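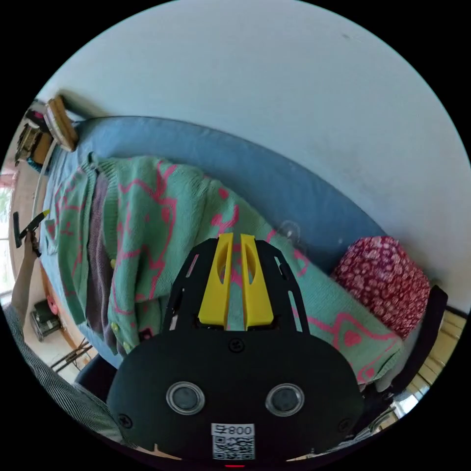
Unit 008 at the sofa station, yellow jaws fitted.

Safety and Incidents > Hand-held units > Jaw closure without trigger input, unit 008

t_figueiredo
Site Coordinator, Tarelgate

I am opening this thread to record an incident in October involving unit 008 during garment work at the sofa station. The operator had set the trigger to the open position and was reaching in to free a cardigan cuff from between the jaws. The jaws closed on the tip of her index finger. She was able to withdraw the hand at once. The skin was not broken and she declined medical attention. The unit has been withdrawn from use.

The log shows 176 cycles that morning before the event and no fault code. Please do not post theories about the operator's conduct. Her statement has been taken separately.

Tainá Figueiredo

rocha_bench2
Technician, Rocha

Could you confirm the firmware version and whether the jaws had been replaced recently? We had a similar closure on one of our units after new jaws were fitted without recalibration. The controller read the zero position incorrectly and corrected itself the next time it woke from idle.

t_figueiredo
Site Coordinator, Tarelgate

The jaws were replaced at 1,160 cycles, according to the maintenance sheet. Recalibration is initialed as complete. I will obtain the firmware version from Stulivel, who hold the service account.

mbarbosa
Equipment Safety, Dorneletti

I would caution against settling on calibration at this stage. A zero offset would explain a small movement. It would not explain a full closure with enough force to hold a finger. Our own guidance is that no hand is to enter the space between the jaws while the battery is connected, whatever the trigger position. Was that rule in effect at Tarelgate?

Maiara Barbosa

t_figueiredo
Site Coordinator, Tarelgate

It was not. Our procedure stated that the trigger must be open and the unit held still. I accept that this was insufficient and it has been amended.

rocha_bench2
Technician, Rocha

With respect, I disagree with the previous point from Dorneletti. On our unit the closure was complete, and we measured it on the bench. Disconnecting the battery each time a sleeve catches is also not workable. With knitwear we would be doing it every few minutes, and operators will begin to skip the step.

mbarbosa
Equipment Safety, Dorneletti

If operators are likely to skip the step, the garment task should be suspended until a lockout switch is fitted. Please post the bench readings if you have them — a verbal account cannot be used in the review.

rocha_bench2
Technician, Rocha

I will request permission to release them. The test was 300 cycles with a wake from idle every 10 cycles.

t_figueiredo
Site Coordinator, Tarelgate

Stulivel have replied. Unit 008 was one firmware release behind the others at this site. They do not consider this conclusive and have asked for the unit to be returned with the present jaws still attached. Garment work with the remaining units is suspended here until their report is received.

mbarbosa
Equipment Safety, Dorneletti

Noted. Please retain the maintenance sheet with the initials legible, as the review will require the original.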